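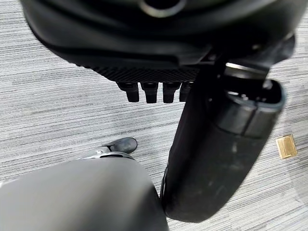
Gray striped carpet, display room floor

Hi all,

Back from Narkholm with an answer on the floor. The stripes run crosswise in light gray, white and charcoal, and I love them – so much kinder to dropped leaves than our old plain stuff! Palomino quoted me 935 for ours, fitting included.
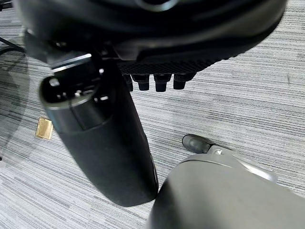
Plerneck wrote on Saturday:
> Stripes are fine but I'd want to know about the bins first.
> Ours are flat and the beans always end up under something.

So, the bins. Light wood, tiered and tilted toward the open floor, and I want them badly (the Sillano catalog has a set like this, number 2084).

What I'd copy:

1. Potatoes up top, with a raised lip on the bin. Beans lie lengthwise in the next one down, tomatoes below.
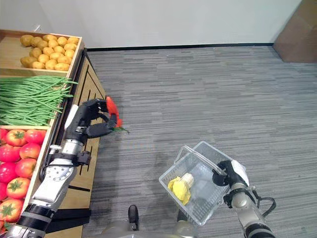 2. A slotted cabinet base with black edging. Ours could hold spare crates.

3. Color breaks. Cucumbers by the carrots, red beside the purple sweet potatoes, then bitter melons all lined up in a big bin.

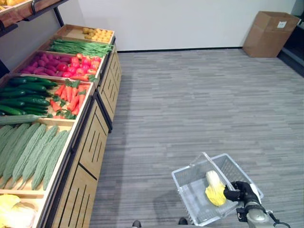
Will six bins fit along our left wall? They will if we move the scale over by the door.

I'd put 500 toward the wood out of this year's money and do the carpet later. Shout if you hate that idea.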